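Food Equipment and Household Appliances
Handout 3: The countertop microwave oven
Course leader: Ok-hee Ahn. Lab sessions: Tamsin Bellamy.
Revised Wednesday, August 31, 2022

Read before the lab. Bring a pencil and the blank front-panel sketch from the course folder. The terms in section 2 are used without further explanation from Handout 4 on.
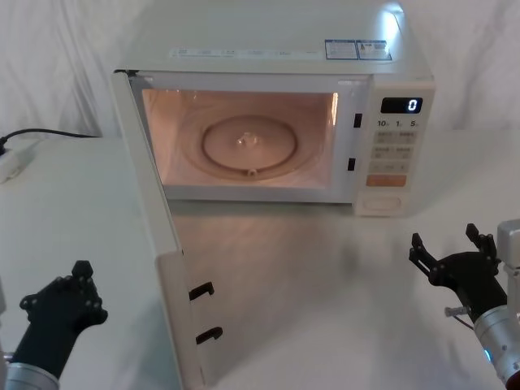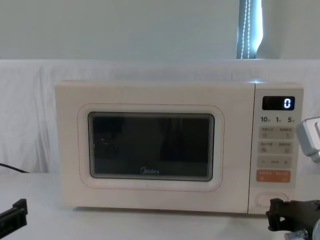
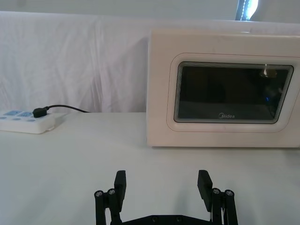 Fig. 3.1. Countertop microwave oven. First view: door open, cavity lit. Second and third views: door closed.

1. Scope

This handout covers the parts of a household microwave oven that the user sees and touches: door, window, cavity, turntable and control panel. The magnetron, transformer and fan are treated in the October lectures by Sang-wook Hyun. Students do not remove the outer housing of any oven at any point in this course. The high-voltage capacitor can hold a charge after the oven has been unplugged.

2. Parts and terms

Cavity. The metal box in which food is heated. Its walls reflect microwaves back into the load. The inside finish is normally a coating over steel, and a chip or burn in that coating is a fault to be reported.

Turntable. A round glass dish with a raised rim. It rests on a support ring with small rollers and is driven at the center by a coupling, also called the hub. Both the hub and one roller of the ring can be found in the first view of Fig. 3.1. The turntable moves the food through the stronger and weaker parts of the field. It does not stir the food, and thick dishes still need stirring by hand.

Door and window. The door is part of the shielding. Behind the glass of a typical door is a perforated metal screen with holes far smaller than the wavelength, so light passes and microwaves are held back. With the cavity lamp off, the window looks nearly black from outside and reflections are easily mistaken for contents. Open the door to check.

Latch slots. Two slots, upper and lower, at the side of the opening next to the control panel. Hooks on the door enter them on closing. Interlock switches behind the slots cut power to the magnetron when the door is opened. Keep the slots free of crumbs and grease. Never push a tool into them.

Control panel. On this oven it is a narrow column to the right of the door, with the display at the top. The start key is the wide orange one under the button grid.

3. Setting the time

The labels below the display read 10, 1 and 5, each with a small unit mark. These are step values: the total is built up by adding steps. This differs from a keypad oven, where the digits of the time are entered directly. In written answers, state which type is meant before giving a key sequence.

With no time entered, the display in Fig. 3.1 reads 0. Do not start an oven with an empty cavity. Without a load to absorb the energy, much of it returns to the magnetron and may damage it.

4. Power and load

A water load is used for all output tests. The basic relation is

P = m c (T2 - T1) / t

with P in watts, m in grams, c = 4.18 J per gram per degree C, and t in seconds. This gives power taken up by the water only. Heat passed to the container is ignored here and is dealt with in Handout 4. Input power is always higher than output power, so quote both when comparing models.

5. Placement and supply

Stand the oven on a flat, steady surface. Leave the clearances given in its manual at the back, sides and top, and keep cloth and paper away from the vents. Route the cord where it cannot be pulled. Check the rating of any power strip against the input power of the oven, and add up everything else connected to the same strip. A wall outlet is preferred for regular use.

6. Exercises

a) Mark the cavity, hub, latch slots, display and start key on your sketch.
b) A 100 g water load is heated for 30 s and rises by 45 degrees C. Find P.
c) Explain why a bent door hook takes an oven out of service even if the oven still runs.

Hand in to Mi-kyung Ham, room 1479, before the lab. Bring this handout to the session.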